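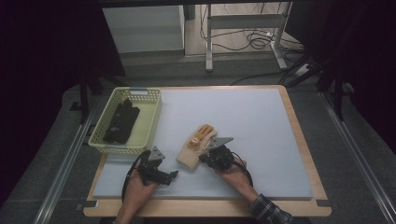 The cream glove, with the black one already in the basket.

Episode 793 was the one that would not load.

Amra Angelovski had started the conversion in the evening, and when she came back with her tea the script had stopped there, with one red line at the bottom of the terminal. Timestamps not monotonic. She read it two times. Then she put the cup on the window sill, far from the keyboard, as her mother had taught her, and sat down.

The office of Andbridge was on the second floor, above a shop that repaired sewing machines. In the evening the heating went off by itself, and she kept her coat on. Vukadinović had gone home at six. He had left a note on her monitor which said only "Ninham wants Monday's numbers before Monday," and under it a small drawing of a fish. She did not know why a fish.

She opened the episode in the viewer. Two grippers, two gloves, a basket. She had watched so many of these that she knew the task like a song from the radio, one that you never chose to learn. Left hand, right hand, glove. The curve of the left gripper position was smooth until second 14, and there it jumped back by 40 milliseconds and went on as if nothing had happened. The right one had no jump.

So the clocks did not agree. It was an old problem and she had believed it was solved. In April she had written the function that aligned the two streams, and she had been proud of it, and she had shown it to Vukadinović, who looked at the screen for a long time and said, "And if one of them lies?"

"Clocks do not lie," she had said. "They drift."

He had only nodded. She remembered this nod now, with the coat buttoned up to her chin.

She wrote a small check and ran it on the whole set. There were 2317 episodes from Watelside, and the check went through them slowly, printing a dot for each good one. She watched the dots. When she was a child, her grandfather used to sort beans on the kitchen table in the same way, moving the good ones to the left with one finger, and he did not like it when somebody talked to him. She had thought then that it was the most boring work in the world.

At the end of the third row there was an F. Then dots again, for a long time. 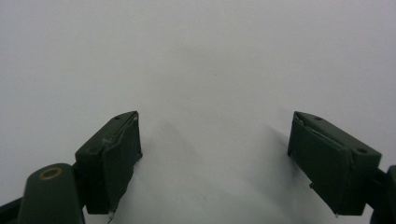 She made the viewer go forward one step at a time, which was slow, but she trusted it more than the graph. The gripper opening was a number between zero and one, and the policy learned from this number when to close. If the number came 40 milliseconds too early, the policy would learn to close too early. It would learn it very well. It would close on air, with great confidence, and everybody in Ninham's meeting would say that the model was too small.

She thought about simply deleting the bad episodes. It was the easy way and it was also not wrong. The check had found eleven of them now, and eleven from such a number was nothing. She even typed the command. Her finger stayed above the key - she could hear the last bus slow down in the street, and then go on without stopping.

She erased the command and opened episode 1065, the next one with an F.

The jump was there also, the same size, again on the left. She put the two curves one above the other. In both, the jump came just after the recorder had closed one file and started the next. So it was not drift. The recorder read the clock again at each new file, and sometimes it took an old value from the buffer. One line. She found it after some minutes, and the name beside it in the history was her own, February 18, 2018, with the message "small cleanup."

Amra laughed, and it sounded loud in the empty office.

She fixed the line. Then she wrote a second function, which found the jump in the old files and moved the later part forward to its place, and she tested it on 793. The script went over it and printed a dot.

The tea was cold. She drank it anyway and took Vukadinović's note from the monitor. On the back of it she wrote, "One of them lied. It was me," and after thinking a little she tried to draw a fish too, but it came out more like a shoe. She left it on his keyboard and started the conversion again from the beginning.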